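Chapter 4

Sorting and Clearing Shared Work Surfaces

Learning outcomes

On completing this chapter you should be able to:
define a work surface, a holding surface and a storage location;
assign loose household items to a category before moving them;
select a clearing order suited to the size and shape of the items present;
record a cleared surface using the Pangate sheet.

Key terms: work surface, holding surface, footprint, category, stray item, clearing order, return location

4.1 Introduction

A table in a shared household or training flat collects items from several rooms. Tableware arrives from the kitchen, toiletries from the bathroom and linen from the laundry. Each item has a return location elsewhere, and while it stays on the table it reduces the area available for work. This chapter treats the clearing of such a surface as a sorting task with a defined start, a defined order and a defined finish.

Chapter 3 dealt with storage locations and the labelling of shelves and drawers. It is assumed here that every category already has a return location. If it does not, the clearing procedure will only shift items from one holding surface to another, and the work in Section 3.6 should be completed first.

4.2 Surfaces and footprints

A work surface is any horizontal surface on which a task is carried out. A holding surface is one on which items wait. The same table may serve as both, but not over the same area at the same time. Where one table must do both jobs, a boundary is set between the two areas and kept for the length of the session.

The footprint of an item is the area of the surface it covers. Footprint has little to do with height. A bottle standing upright has a small footprint and a high centre of mass; a plate has a large footprint and almost no height. Bowls fall between the two, and their footprint at the base is smaller than their outline at the rim. When two bowls are placed side by side, the rims meet while there is still unused surface beneath them.

Items are best held at the margin of a table, with the middle kept open.
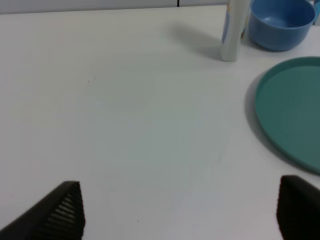
Placement at the margin has one disadvantage. An item whose rim overhangs the table edge can be knocked by a sleeve or a passing tray. For this reason the outer edge of any plate or bowl should be set back from the edge of the table by at least the width of a hand. Upright bottles are set back further, or stood against a wall where one is available.

Surface colour also affects the work. On a pale matte surface, crumbs and specks show readily and can be removed as the clearing proceeds. On a patterned or dark surface the same debris may be missed, and a full wipe is required whether or not anything can be seen.

4.3 Categories

The categories used in this book follow the scheme set out by Tamsin Dunleavy for the Vutell training flats. There are four.

Category A, tableware. Plates, bowls, cups and cutlery in use or awaiting return to the cupboard.

Category B, toiletries and packaged goods. Bottles, tubes, boxes and sachets. The outer packaging is treated as part of the item until it is empty.

Category C, textiles. Towels, socks, cloths and similar items, whether folded, rolled or loose.

Category D, play items. Toys of all kinds, including imitation food.

Category D requires some care. Plastic vegetables and fruit are often the same size and colour as the real article and are easily carried to the kitchen by mistake. An ear of toy corn belongs in Category D whatever it resembles. Material decides the category in such cases, and the sorter should handle the item before assigning it.

Category C items are classified by material and use. A rolled textile may resemble a different item from a short distance, and a towel and a thick sock can look much alike once bundled. If the item cannot be identified, it is unrolled, assigned and rolled again before it leaves the table.
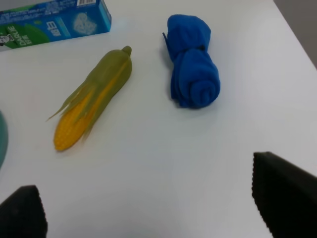
Should packaged goods be opened to check their contents before they are sorted?
Sealed packages are sorted by their label and left closed. A package that has already been opened is checked once, at the table, and then closed again. If it is empty it goes to recycling and is not entered on the sheet.

4.4 Clearing order

Clearing order is the sequence in which categories are removed. Two orders are in common use.

In the footprint order, items with the largest footprint are removed first. Space is recovered quickly, and the method suits small tables. In the category order, all items of one category are removed before the next is begun. Fewer trips are made between rooms, and the method suits larger tables or return locations that are far apart.

Cyril Greenwood recommends the category order for any surface holding more than 10 items. Below that number the difference in time is slight, and the sorter may use either. Mixed orders, in which the sorter changes method partway through, are discouraged in training.

4.5 Recording

The Pangate sheet has one line for each category. The sorter enters the time at the start, the number of trips made and the time at the finish. Stray items, meaning those with no return location, are listed by name in the lower panel. A completed sheet is shown in Appendix 2, page 278.

Exercise 4.1

Choose a table in regular use. Without moving anything, assign each item on it to Category A, B, C or D. Clear the table using the footprint order, and complete a Pangate sheet. Repeat on Friday using the category order, and compare the number of trips.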